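Planning Next Year's Equipment Money

Friday, October 28, 2022

It's that time of year again, when the leaves are coming down in the parking lot at Hawthorne and the spreadsheet with all our names on it starts going back and forth. Those of you who were here for last year's round will remember that we left the equipment planning until the very end, and then had to do the whole thing in one long afternoon with cold coffee. I'd like us to get a running start this time, so pull up a chair, and forgive me if I ramble a bit on the way to the part where I ask you for something.

First, the good news. The towel work is going well, and it has grown a good deal faster than our shopping list expected. When we wrote the current budget we had two hand-held grippers in mind and a table to use them at, and everything else was a single line that said "supplies." That line has been doing a lot of heavy lifting! Between the grippers, the linens, the bins, and all the odds and ends in the drawer by the sink, we've learned a great deal about what this kind of work uses up, and I think we can now write a plan that looks like the work we do.
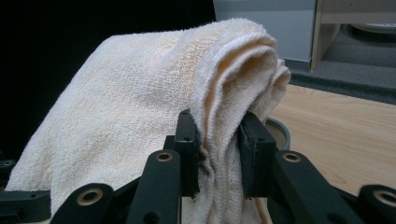 So let's start with the big items and work down. The largest request on the table is the robot arm from Skalledus, which many of you saw when their folks came by in August. I liked it very much, and I know several of you liked it even more than I did. The trouble is that the arm is only the beginning. It needs a stand, a controller, a safety zone on the floor, and somebody's time to learn it properly, and none of those show up on the first page of the quote. My suggestion is that we put the arm in the plan for the second half of the year and use the first half to get the bench, the power and the training sorted out. I'd much sooner have it arrive to a place that's ready for it than watch it sit in its crate until spring. (We've all walked past that kind of crate.)

Next come the hand-held grippers. We've asked Pladisus to price 5 more, which would bring us to 7 and let two groups work on the same day with spares on the shelf. Please don't skip over the word spares. A gripper that's out for repair can hold up a whole morning, and we've had a few of those mornings now. I would happily give up a fancier model to have an extra plain one ready to go, and I hope that when the options come around you'll read them with that in mind.

Then there are the finger pads, which I could go on about for a page, but I'll try to be good. Pads are the part that touches everything, and so they're the part that goes first. Up to now we've been ordering them a handful at a time whenever someone noticed, which means paying shipping over and over, and waiting, and borrowing from each other. Rolterer sells them by the box, 70 to a box, and a box comes to $544 delivered. I know that looks like a lot of money for little pieces of foam! But we'd get through a good stretch of the year on one box, and we could stop the begging and borrowing. I've put one box in the draft and would like your opinion on a second.

While I'm on the subject, could everyone please write down pad changes on the sheet? Just the date and which gripper. It takes a few seconds, and it would make my guesses for next year a great deal less like guesses. The same goes for screws and bushings. If you swap one, jot it down, even if you think it's too small to matter. Small parts are where our supplies line got away from us. 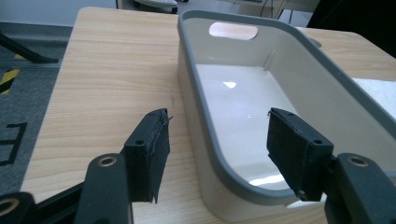
Now for the things that never sound exciting in a budget meeting - baskets, towels, tape, bowls, a decent table. I've given them a line of their own this time. We've been buying household goods out of petty cash, or out of our own pockets and then losing the receipts, and it adds up to more than you'd expect. A few sensible habits would help. If we buy baskets, let's buy a couple of different shapes and finishes, and keep a note of which is which so we can replace them. If we buy towels, let's get several of the same kind at once, and wash them all before they go into use, so that we aren't comparing a stiff new one with a soft old one and scratching our heads about it. And do save your receipts, please, please, in the folder and nowhere else.

Two more items and then I'll let you go. Storage is one. More grippers means more shelf space and more chargers, and I haven't yet found a good spot for either, so if your corner has a free shelf I would love to hear about it. The other is repair time. I've never seen a plan of ours that set aside hours for fixing things, and yet we fix things every week. I've written in a half day each month, and if it turns out to be too little we can talk about it at the midyear check.

The draft is in the shared folder under Equipment. Add your comments right in the margin, and if you want something that isn't listed, put down what it is, what you'd use it for, and the price with shipping included. Quotes from Pladisus and Rolterer are in there too. The Skalledus one is being redone with the stand added, and I'll drop it in when it comes.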